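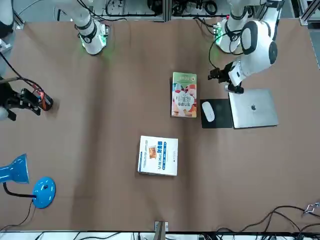
Dunonska Kraft Paper Table Roll

Item 3833
Sold by the roll, plain brown, uncoated
Cut and wrapped to order at our Iltuvow shop

We have been selling brown paper for longer than we have been selling nearly anything else, and if you've ever stood at our counter you already know that we can go on about it (sorry to the gentleman last March who only came in for string!). The Dunonska roll is the one we reach for ourselves. It covers our packing bench, it goes under the grandkids' paint sets, and it lines most of the drawers in the stockroom.

It's a medium-heavy paper, 80 pounds in basis weight, with a soft, dry face on one side and a slightly smoother one on the other. Most people put the smooth side up for writing and the soft side up for glue and paint, but plenty of our customers do it the other way around and are perfectly happy. Pencil, crayon, chalk and felt marker all show up nicely. Fountain pens will feather a little, so if you're lettering place cards or a long table runner, try your pen on a corner first.

Laying it down

Let the paper rest flat overnight if you have the room, with a few books along the edge. It comes off a tight core and wants to curl back, especially toward the end of the roll. Then start at one short side, tape that down, and smooth toward the other end with your forearm. You'll still get a soft crease here and there, and those ease out as the sheet settles. We like a low-tack tape on finished wood. Please don't use the strong brown parcel tape on your grandmother's dining table, however tempting it is.

For a desk you use every day, cut the sheet a hand's width longer than the top at both ends and fold it under. It stays put much better that way, and you can change it in a few minutes when it gets too doodled on to think straight.

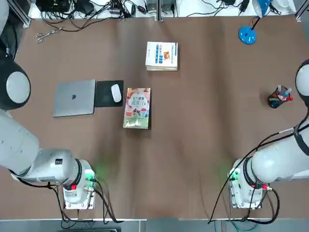 Plirkard Paper Goods Catalog, page 16

Choosing a width

The standard roll is 36 inches wide and suits most desks and card tables. If yours is deeper than that, ask for the wide roll, or lay two strips with an overlap and run a line of tape underneath the seam. Tamara Bratu at the cutting table is very good at working out how much you need, and she will nearly always talk you into less than you thought. Give her the length and depth of your table and whether you want it to hang over the sides.

Rolls run 70 feet. We'll also cut shorter pieces by the yard if you come in, though we can't mail those folded, so they travel in a tube and the postage is a bit silly for a small piece.

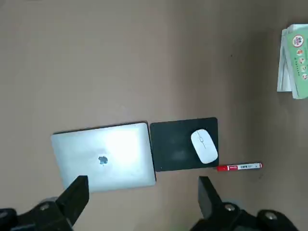 As for storage, stand the roll upright in a closet or lay it along a high shelf, away from radiators and damp walls. Sunlight will fade it over a season or so, and some folks like it better faded. The Athanasiadis wall cutter fits this roll and the wide one too, and it has a plain steel edge that gives you a clean tear once you get the knack of pulling down and slightly across. Mount it into a stud if you can, as a full roll is heavier than it looks.

Returns are fine on any roll with the wrapper still on. Cut pieces we can't take back, but bring us the measurements and we'll do our best to get the next one right. Phone orders are taken until 4 p.m., and if the line is busy, we're probably cutting paper, so do try again.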